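Against the Tidy Planner

3 min read

Manipulation software is still judged mainly by its success rate. A team reports that its controller completed a task in so many trials, and the reader is expected to draw the rest of the conclusion alone. It is the view of this essay that the practice should change, and that the planner's record of its own uncertainty should be published beside the score.

Household garments show the problem well. A shirt has no fixed shape. A clothes rail is thin and reflective, and a hanger is mostly empty space. A perception module trained on boxes and mugs will return a confident pose for all of these, and the planner downstream will accept that pose without question. When the Rarley stack was reviewed in May, 687 of its logged grasp attempts carried no confidence value at all. The field had been made optional to simplify an interface.

The views available to such software also differ a great deal. A head camera takes in the rail and the furniture behind it. A wrist camera may see little beyond the fingers and the floor.

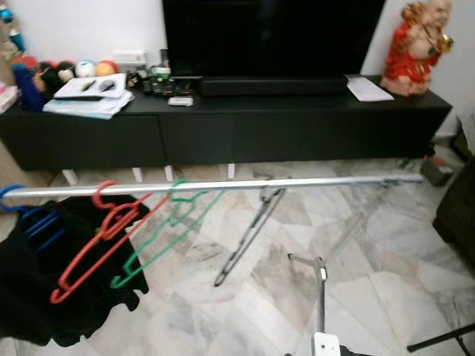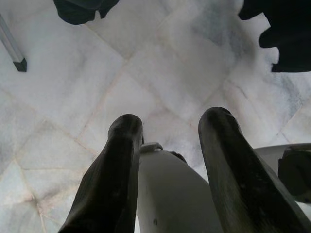 Marble flooring, as seen from the head and from the wrist.
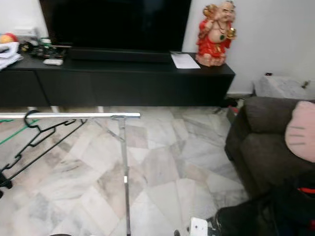
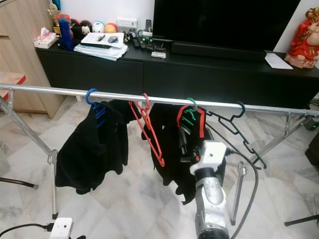
Many control programs merge these sources into a single estimate at the earliest possible stage. The decision is convenient for the engineer and costly for everyone who must later explain a failure. Once the estimates have been merged, no log can show which camera was wrong. Trarkard's tooling keeps the streams apart until the moment of planning, at a cost of 48 milliseconds per cycle. That cost is acceptable for work of this kind. Cloth seldom rewards haste.

There is an objection that deserves a fair answer. Storing separate estimates makes for large records, and a small laboratory may not wish to keep 3000 of them. The Figueroa project met this difficulty by retaining full records only where the two estimates disagreed beyond a set limit. The limit was published with the code, and outside groups were able to dispute it. Several did so, with good effect on the second release.

The Plameck benchmark should adopt a similar rule before its next revision. Entrants should be required to state, for each attempt, what the software believed and how firmly it believed it. A missing value should be scored as an error.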